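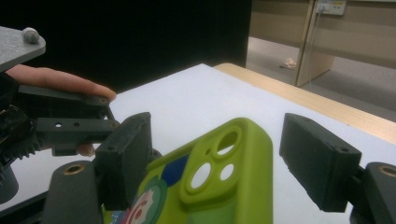 **Denise Halvorsen, sorting room lead, Nirkonlow Reuse Shop, Turkby**

August 13, 2021

# Phone cases: the green one and notes from the sorting room

Lime-green silicone case, back side up on a white table. Raised camera section with rounded corners, in the same green. Dark blue patch next to the camera section and a round printed emblem below it. Catalog entry 1429.

The gallery pages for the shop are arranged by type of item. Cups have a page, lamps have a page, and this one is for phone cases. Cases come in with almost every household donation, usually at the bottom of a box with chargers and old manuals. They sell well when people can tell which phone they fit, and they sit for months when people can't. Most of the text on this page is for shoppers who want to match a case to a phone before driving over. The part about donating is near the end.

## The green case, a little closer

The camera section is at the upper left when you look at the back with the top of the case pointing away from you. It stands up from the rest of the back and has four openings:

- one large round lens hole at the top
- a second large round lens hole at the lower left
- a round hole at the lower right, slightly smaller than the other two
- a tiny round hole for the flash

The openings go all the way through, so the white of the table shows in the three bigger ones. If your phone has its lenses in a straight line, or has the flash outside the lens group, this case is going to cover something you need.

The sides wrap up around the edge, so the case is a shallow tray that the phone presses into. Silicone is easier to get on and off than hard plastic. Start with one long side, work the corners in, and then run a thumb around the rim to make sure the lip is sitting over the glass.

The print is on the lower left part of the back. The emblem has a green outer ring, a pale white middle, and a red shape in the center. I have it in the catalog as "round emblem, green ring, red center," and the blue part as "blue patch, curved." If you recognize the design, tell the desk and the entry will be updated. We don't guess at designs in the catalog. A wrong name brings in people looking for something we don't have.

## How the catalog entries are written

Each entry starts with the main color, then the material, then the camera openings, then anything printed on it. Size goes last and is measured along the inside with a soft tape.

Color names are kept simple. We use lime green, dark green, and pale green, and that is enough green for one shelf. There used to be an entry for "sea glass" and people came in expecting something clear.

For material we write silicone, hard plastic, soft plastic, leather, fabric, or mixed. Soft plastic is the clear bendy kind that turns yellow with age. Silicone feels slightly grippy and picks up lint. If I can't tell if a case is leather, it goes in as "leather look," and the buyer can decide at the counter.

Camera openings are the most useful part of the entry. Phone models from the same maker can be the same height and width and still have different lens layouts, so a case can snap on perfectly and cover the flash. We draw the layout on the tag with a fine marker. Small circles, larger circles, a box around them if the camera section is raised. It takes a few seconds and saves a lot of opening and closing of bags.

If the case has a model name molded on the inside, we copy it down exactly. Plenty of cases have no name inside. Those are tried against the cardboard phone shapes kept in the drawer under the counter. The shapes were traced from real phones and cut from cereal boxes, and the camera positions are marked on each of them.

## Cleaning

Every case is cleaned before it goes out on the shelf. The method depends on the material.

**Silicone.** Warm water, a drop of dish soap, and a soft toothbrush for the corners and around the camera openings. Rinse well and leave it standing on edge on a towel. Lint that won't rinse off comes away with a strip of tape. Skip the toothbrush on printed areas and use a fingertip. Print on silicone can wear, and scrubbing makes it worse.

**Hard plastic.** A damp cloth with soap, then a dry cloth. Sticker residue comes off with a little cooking oil rubbed in and left for a few minutes. Wash the oil off afterward.

**Clear soft plastic.** Same as silicone. The yellow does not come out. I have tried baking soda, toothpaste, and leaving one on a sunny windowsill, and all of them were still yellow. These go in the low-price basket.

**Leather and leather look.** Wipe with a barely damp cloth and let it air out for a day or two. No soap on real leather.

**Wallet cases.** Check every pocket. We have found bus passes, a library card, and a folded shopping list. Cards are kept in the desk drawer for the owner, and a note goes on the board by the door.

## Where things are kept

The case shelf is on the left wall past the lamps. Cases hang on hooks in clear bags, with the tag facing out. Hooks are arranged by lens layout first and color second, which took some getting used to, but it is faster for shoppers.

Overflow is in the gray Danix bins under the shelf. You are welcome to go through them. Please put the bags back with the tags up. Bin 234 is for cases with no known match, and the price in that bin is the same for everything.

Screen protectors are at the counter. Chargers and cords are across the aisle, tested and tied with paper tape. Phone stands and car mounts are with office supplies for now and may move in December, when the front tables are changed over for the winter sale.

## Checking the fit at home

If you are coming in for a case, the model name of your phone is the best thing to bring. It is in the settings menu, usually on the page called About. Bringing the phone itself is even better.

You can also check a few things from a catalog entry:

1. Look at the back of your phone without its current case and note where the lenses sit.
2. Count the lenses and find the flash. Some phones have an extra tiny hole for a microphone, and it needs to stay open too.
3. Measure the height and width of the phone. A silicone case will stretch a little, up to 3 millimeters. A hard case won't.
4. Compare the button positions. Open cutouts are less forgiving than covered buttons.

A raised camera section like the one on the green case adds a bit of thickness at that corner, so the phone will rock slightly when you tap it on a table. Some people mind this and some don't. It does keep the lenses off the surface.

Wireless charging works through most silicone cases. Take out any cards or metal plates first.

## Prices and holds

Most cases are priced on the tag. Cases with printed designs cost the same as plain ones. We can hold a case for three days if you call with the catalog number. After that it goes back on its hook.

Returns are fine if the case doesn't fit. Bring it back in the bag with the tag and swap it for another one or get your money back. Please don't write on the tag.

## Donating cases

Cases can be left in the drop box at the Van Damme Street door during shop hours. Loose is fine. If you know the phone model, write it on a scrap of paper and tuck it inside the case. That helps more than anything else you could do for us.

We take:

- silicone, plastic, leather, and fabric cases in usable shape
- cases for older phones, including ones no longer sold
- sleeves and pouches
- tablet covers, if the hinge or stand still works

We can't use cases that are torn at a corner, cracked across the back, or have lost their stretch. Battery cases need to go to the electronics desk instead of the drop box. Please take the phone out. It has been forgotten more than once, and we would like to avoid another afternoon of calling around.

A full bag of cases takes over an hour to clean and tag, so new donations may not be on the shelf the same week. The bags waiting to be sorted are in the back and aren't open for browsing.

## Corrections

If you bought a case here and found out it fits a model that wasn't on the tag, let us know at the counter or leave a note with the catalog number. The oldest correction in the notebook is on page 13, for a red flip cover that turned out to fit two different phones, and both are now on the tag.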